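Grirgate House Residents' Association
Minutes of the June meeting, held in the second-floor lounge

Chair: Yogesh Tyagi
Minutes: Ayane Tamura
The meeting opened at 7:05 p.m.

1. Minutes of the last meeting
Approved with one correction. The lounge key is kept in the mail room, as before. The May minutes said the office.

2. Dryers
Dryer 5 is back in service. The repair person from Treveo replaced the belt and cleaned the lint duct. Dryer 2 still stops before the end of the cycle when it is set to low heat. Residents who use low heat for knits and anything with elastic have been moving their things to another machine halfway through and paying twice. Yogesh will ask Treveo to come back and will ask whether the extra charges can be refunded to the laundry cards. Anyone who wants a refund should write down the date and the machine and put the note in the box by the mail room.

3. Unclaimed clothes
The shelf in the laundry room is full again. It was agreed that clothes left there will be kept until the end of the month after they were found. After that they go to the clothing drive. Socks without a match will be thrown out at the same time. A request to put up photographs of unclaimed items on the notice board was discussed and turned down, mostly for lack of space on the board. A written list will be posted in place of photographs.

4. Folding session
The folding and closet session that was put off in the spring has now been held. Fourteen-inch shelves are standard in all the apartments, and most of the questions were about how to fit thick clothing on them without stacks falling over. Shirts and towels took up the first part. The second part was on pants, and lounge pants and sweatpants got the most time, as people find them harder than jeans. Jeans hold a crease. Soft knit pants slide apart, and a wide elastic waist makes one end of the stack higher than the other. 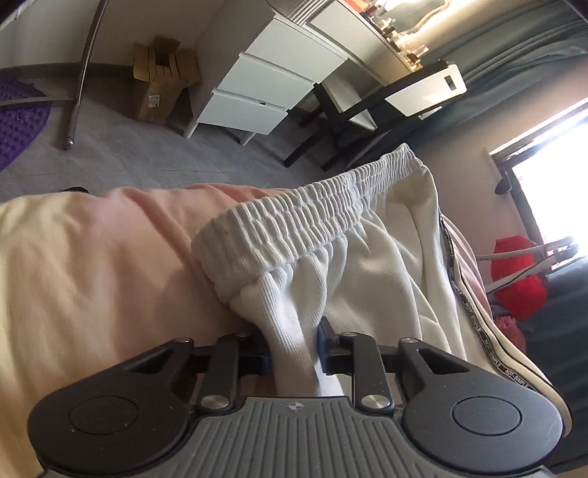

Ayane Tamura

Notes on pants, as asked for by those who could not come:

Lay the pants on the bed with the waistband pulled out to its full width and smooth the legs down by hand. Ribbed knit bunches up easily, as with the off-white pair on the bedspread, and if the folds are left in, they will still be there when the pants come off the shelf. Put one leg over the other so that the side seams meet. If there is a trim tape down the side, like the narrow black one that says NOT-SIMPLE, use it as the line to fold along and keep it flat – it shows right away when the leg is twisted. Tuck the point of the seat in so the long edge is straight. Fold the hem up to just under the waistband, then fold again in half or in thirds, depending on the shelf.

A waistband with several rows of stitching should not be pressed down hard or rolled tight. Leave it on the outside of the last fold. When stacking, turn every second pair around so the waistbands do not all end up on the same side.

Two people preferred rolling. Rolling works well in drawers and was left as a matter of choice. Hanging was not recommended for heavy knits, which stretch at the clip.

There was a question about light-colored clothes next to dark trim in the wash. The advice given was cold water, inside out, and to take them out of the machine promptly. The care label comes first in all cases.

A second session will cover bedding, mainly fitted sheets and bedspreads. The sign-up sheet is on the lounge door.

5. Shelf dividers and bins
Yogesh got prices for wire shelf dividers. Dostik has them in packs, and the cost for the lot would be $80 with delivery. Kozłowski is cheaper per piece but does not deliver to the building. Some 27 residents have said they want at least one. It was agreed to order from Dostik and collect the money beforehand. Payment goes to Yogesh in an envelope with the apartment number on it.

One resident asked if bins with lids could be added to the order. It was decided to keep the two things apart and look at bins in the fall.

6. Ironing board
The cover on the shared ironing board is scorched and the padding underneath has worn through. A new cover will be bought out of the laundry fund. The board itself is fine. The iron is to be emptied of water after use.

7. Other business
The light over the sorting table flickers. Reported to the building office.
The laundry room will close at 10 p.m. in the summer, the same as last year.

The meeting closed at 8:20 p.m.

Actions
Yogesh Tyagi: dryer 2 and refunds, divider order, ironing board cover
Ayane Tamura: list of unclaimed clothes, bedding session, copies of the folding notes for the mail room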